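Ustside Community Learning Project
Progress report to the Niveck Fund
7 August 2024

1. Summary
The project remains within budget and on schedule. Enrolment in the adult literacy and numeracy programme stands at 100 learners, against the 19 who joined the pilot. Classes are held at nine sites in Ustside and Drenus.

2. Delivery
Evening provision at Drenus opened later than planned, owing to a delay in agreeing the lease. The lost sessions have been added to the end of the term. Attendance is strongest in the beginners' reading groups and weaker in numeracy — a matter we are discussing with tutors.

3. Expenditure
An underspend of £2000 is reported against the travel heading. We request permission to move this sum to learning materials, where the cost of printed workbooks has risen.

4. Next period
Assessments for the first group will be completed by the end of August. A revised timetable will follow.

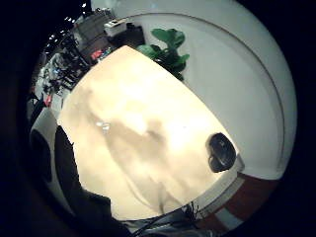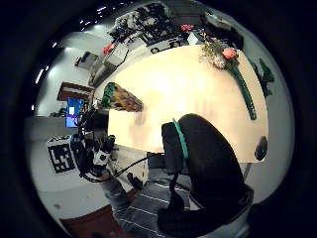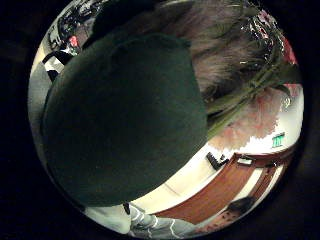 Submitted by: Oyewole, Programme Manager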